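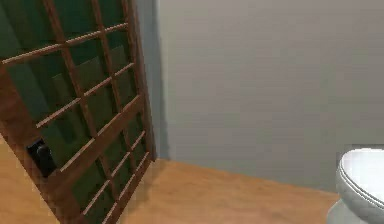

Osby Branch Literacy Program
Progress report to the Endent Fund, period ending January
Submitted 2/1/22 by Lwazi Pretorius, program manager

1. Enrollment

At the end of the period 252 adults were enrolled in evening reading classes across the two sites, Osby and Araya. The target in the grant agreement was 240, so we are slightly over. Most of the growth came from Araya, where a second beginner group opened after the holidays. The intermediate group at Osby lost several learners to a change of shift times at the packing plant. We have moved that class to a later start and four of them have come back.

2. Attendance and testing

Average attendance was 71 percent, down from 76 percent in the fall. Bad roads in the second week of January account for part of the drop. Illness accounts for most of the rest. We did not cancel any sessions, but three were taught by phone with packets mailed out beforehand. Learners did not like this much and we would not plan to do it again.

The mid-year reading check was given to 100 learners. Of these, 46 moved up at least one level. The remaining learners will be checked in the spring, when the tutors have finished their training on the new scoring sheet.

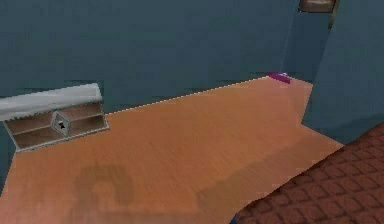 3. Tutors

We have 31 active tutors. Two left during the period and five joined. Training for the new group was split into shorter evening sessions at their request. The Orkow workbook is now used in all beginner groups. Tutors report that the first six units work well and that the unit on filling in forms is too long for one evening. We are splitting it into two and will send the revised pages with the next report.

4. Spending

Spending is in line with the budget except for two items. Printing is over by $640 because of the mailed packets. Travel is under by $1,150, as the regional tutor meeting was held online. We ask for approval to move $640 from travel to printing. No other changes are requested.

5. Next period

Spring registration opens at both sites in March. We will finish the reading checks, hold one open evening at Araya and begin a small math class for learners who have asked for it. The math class depends on finding a second tutor, and we have one interview scheduled. Attendance sheets and receipts are attached separately.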